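News > Around Town > Home & Neighborhood

Dish library on Erkano Street opens its shelves for graduation season
May | By the Around Town desk

Anybody who has ever tried to feed a yard full of relatives off a stack of paper plates, with the potato salad soaking through and the whole thing folding up just as Grandpa sits down, will be glad to hear that the Matar Dish Library is open again for the season, and with a good deal more on its shelves than it had last year.

The library, which lives in the back half of the old Basis hardware building on Erkano Street, lends out plates, bowls, cups and serving dishes to people who live in Druneo or work here. You fill out a card at the front, pick what you need, take it home, use it, wash it and bring it back. Borrowing costs 60 cents a place setting, and the money goes toward replacing whatever gets chipped or dropped along the way (and things do get dropped, as the folks at the front desk will cheerfully admit).

This spring the collection stands at 833 pieces, most of them given by families who were moving to a smaller place or clearing out a parent's cupboards. The biggest single gift came over the winter, when a church kitchen on the north side closed and sent over 249 dinner plates, boxed up in old newspaper, along with a coffee urn so heavy that it has stayed exactly where it was set down.

The plates are sorted by color now, which regulars will notice right away. Last year everything was shelved by size, and a person who wanted a table that looked halfway matched could spend the better part of an hour going through the stacks. Now the whites and creams are along the left wall, the blues and greens are across from them, and the patterned ones, the roosters and the ivy and the gold rims, have a set of shelves all to themselves near the window. The blues have been the favorites so far. By the first weeks of May they were spoken for on nearly every graduation date, and the desk suggests having a second color in mind if your party is coming up soon.

There is also more help for getting it all home in one piece. The library will lend a rack or a carrying crate with any order, and a printed sheet goes along with it showing how to stand plates on edge with a dish towel between them. People tend to want to lay them flat in a tall pile, the desk says, and a tall pile does fine right up until the first speed bump on Erkano Street.
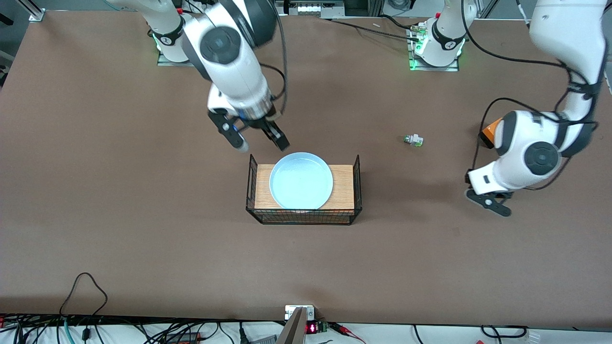 A light blue plate and a black wire-mesh rack on the big brown work table.

Last season 86 households borrowed at least once, and a fair number came back two or three times, for birthdays and funeral lunches and one very large fish fry. The library would like to see more newcomers this year, and you don't need a big occasion to walk in. Four plates for a Sunday supper is a perfectly good order.

Donations are welcome too, with a few limits. Sturdy everyday dishes are what's wanted most, and soup bowls in particular, which have been in short supply from the beginning. Please don't bring anything cracked, and please don't leave boxes outside the door after closing, however tempting it may be when the trunk is full. Crystal and anything that can't go through a dishwasher should stay with someone who has the time to fuss over it.

The door is open from 10 in the morning until 4 in the afternoon, with later hours when the season gets busy. Parking is behind the building, and the side entrance has a ramp, a real kindness when you're carrying plates for thirty.

Comments (4)

porchswing_lou
We used them for my niece's shower and everything matched close enough. The carrying crate was a lifesaver. Only broke one cup and they were so nice about it!

northsider
Glad to know where those church plates ended up. I must have washed every one of them a hundred times. Do they have the big green mixing bowls too or did those go somewhere else?

tb_druneo
Can you reserve by phone or do you have to go in? Article doesn't say.

casserole_queen
@tb_druneo I had to go in and fill out the card the first time, after that they let me call. Go early in the day if you can, the lot fills up around lunch.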